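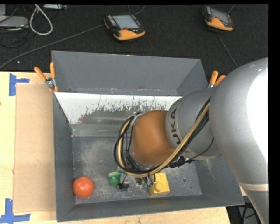

Paula Rusu buys bins for a living. At Flirnomell, a firm that sorts and repacks returned toys, she is responsible for every container the goods pass through, and she has held firm views on them for 15 years. The first is that a bin for mixed toys should be grey. An orange-red ball, a green block and a yellow block all stand out against a grey floor, and a person or a system looking down from above has little trouble telling where one ends and the next begins. "We had blue bins when I started," she says. "Blue toys vanished in them. People would send a bin back as finished with two or three pieces still lying in the corners."

The second is size. Rusu prefers a large bin with few things in it to a small one filled to the rim. The usual objection is floor space, and she accepts it. Her reply is that the time spent digging costs more than the shelf. "If the items lie in one layer, each one is picked once. If they lie in three layers, you move the top ones to see the bottom ones, and then you move them again."

Balls are a separate problem. They roll to the wall and stay there, and the wall gets in the way of whatever is trying to close around them. Traian Olteanu, who draws the bins at Stanciu, tried a floor with shallow dimples on an early version. It held the balls in place but collected dirt, and flat pieces rocked on it. The current floor is plain. "A ball against a side wall is still the worst case," Olteanu says. "I can give you a wider radius where the wall meets the floor, so that it sits slightly further in. I cannot make it stay in the middle."

Blocks with a stud or a knob are easier in one respect, as there is something to take hold of. They also land at odd angles, and Olteanu does not regard the projection as dependable. His test set, which he calls the Plitik set after the town where it was first put together, contains 19 toys. Each is dropped into the bin from the same height, and its resting position is written down. By June the record stood at 2,210 drops. The results are kept in a spreadsheet that both firms can edit, an arrangement Rusu describes as "a mistake we have decided to live with".

Asked about surface finish, both gave the same answer separately. A matt wall is preferable to a polished one. Glossy toys produce enough reflections without the container adding to them. Olteanu would like the inside slightly rougher than it is now, but Rusu has refused on the grounds that rough walls take longer to wash. The bins are washed every Friday, and at Flirnomell that means almost 700 of them.

The next version, under the working name Fudow, changes only the rim and the stacking feet. Rusu has asked for a label recess on the short side, where it can be read when the bins are racked. Olteanu has drawn it on the long side. They were still discussing this when the interview ended.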